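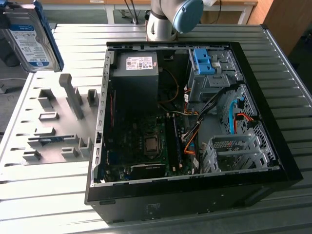 Our project set out to learn what students at Grelden College do with computers they no longer use. We sent out 420 surveys and got back enough to conclude that most people put the old machine in a closet and wait for it to become somebody else's problem. Many said they kept it for the parts. It is a fair point on paper: a tower with its side panel off still offers a power supply, a motherboard and two memory modules standing in their slots. When we asked which of these they had ever reused, the replies got much shorter.

Part two was the storage estimate. The campus store room in Gwilliam Hall lists 1,605 retired items, and the list has not been updated since the last person who understood it graduated. We used it anyway.
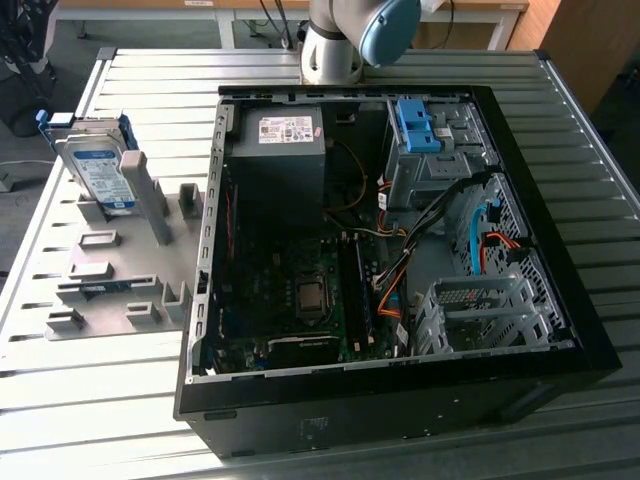

Recycling in Clalbridge costs less than we expected and takes longer. The city drop-off is open 4 hours a week, all of them during our lab section. It also wants items sorted, and the form has one box for "metal" and one for "plastic" - not much help with a desktop, where a grey metal drive cage can have a bright blue plastic latch clipped on top. We called to ask and were told to use our judgment, which we have listed under Sources of Error.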